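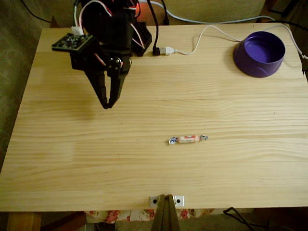 Figure 1. Sorting cell, bench version: arm, one wrapped candy, and the bowl.

Unit 4: Automation and the Packing Room
Course handout, Skedwood Extension Program

Print this page | E-mail this page

4.1 The task
Moving a wrapped candy into a bowl is a small job. At the Makness packing plant it was done by hand on every shift. The gripper closes on the piece from above, so the position of the piece on the table matters a great deal.

4.2 The change at Makness
Before the first cells were installed, the plant employed 537 people, 139 of them in hand packing. Packers were offered retraining as cell attendants. An attendant clears jams, refills trays and records each stop. The work involves less lifting and more waiting, and several attendants reported that the waiting was harder. Pay grades were not revised until June, which caused a dispute over who was responsible for stopped cells.

4.3 Points for discussion
Students should come prepared to discuss who decides the pace of a cell, and whether an attendant may stop it without approval. Written responses are limited to 500 words.

Reading: Garcia plant report, sections on job grading and shift handover.

Comments (3)

packline2: We had the same trouble with grades. Ours took a year to settle.

Brernuleo_student: Is the reading for 4.3 on reserve?

mjt: Please add something on night shifts.

Related items
Unit 3: Measuring Work
Unit 5: Training and Job Grades
Reading list for Units 4 to 6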